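Staging a Play in a Corner Shop: Project Report

Background

Our group chose site-specific theatre because none of us had ever made a show outside the drama studio. We wanted to find out what happens to an audience when there are no seats, no curtain and no obvious place to look. The result was Wullard, a 13-minute piece for two performers, set in a late-night shop during a power cut.

Making the script

We began with improvisations. One of us played Seok, who has run the till for years, and the other played Redau, a customer who can't remember what he came in for. The early versions were far too wordy! Once we moved into a real space, whole speeches could go, as a look along a shelf did the same job.

The best discovery came on a Wednesday, when we tried the scene in whispers. Everyone watching leaned in at the same moment – we could feel it from the floor – and from then on the quiet sections became the heart of the piece.

Props and set

We kept the set small so that it could be carried in by hand. Most of our effort went into how the stock should sit on the shelves, because the audience would be standing close enough to read the packets. Crisps and other snacks gave us plenty of bright colour, and in rehearsal the rustle of a bag turned out to be a brilliant sound effect.

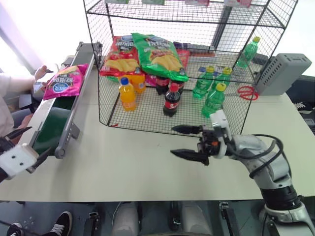
Performances and audience response

We performed twice in December, starting at 7 pm. Across the two showings 60 people came, far more than we had hoped for. On the first night they stood in a clump by the door and Redau had to squeeze past them. On the second we spread them out before the start, and the whole thing relaxed. People giggled, drifted after the actors and even answered Seok back.

What we would change

The ending needs work. Several people weren't sure it had finished, and the applause came late both times. We'd also like a proper blackout, as light from the street kept creeping in. Our next idea is a companion piece called Volteo, told from the point of view of the engineer sent to fix the power – we have already started improvising it.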